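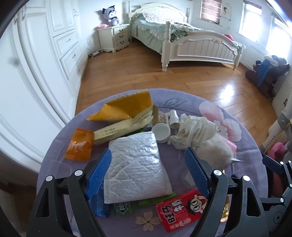
Noka Round Activity Table, Floral Top

The Noka is a low round table supplied by Celley for shared lounges, family rooms and student residences. The top is lavender, printed with a large pale pink flower, an outlined leaf and a smaller cream blossom. The printed surface is sealed and may be wiped with a damp cloth and a mild detergent. Abrasive pads and solvent cleaners should not be used, as they will dull the colour.

The table is intended for everyday domestic loads such as snacks, drinks, parcels and craft materials. It is not rated for seating or standing.

Specifications
Product code: Noka 271
Maximum distributed load: up to 26 kg
Assembly: legs attach by hand; no tools required
Indoor use only

Care and placement
Felt pads are supplied and should be fitted before the table is placed on timber flooring. Spilled milk or juice should be removed promptly from the rim, where residue can collect beneath the edge. Used wrappers and cartons should be cleared before the surface is wiped.

Ordering
Institutional orders are accepted in multiples of four. Orders of 400 units or more are dispatched from the Ikton warehouse and require a signed delivery schedule. Replacement legs and pads may be ordered separately under the same product code.

Enquiries regarding bulk supply should be directed to Margit Eklund, Institutional Sales. Warranty claims are handled by Trygve Tangen and must include the original invoice number.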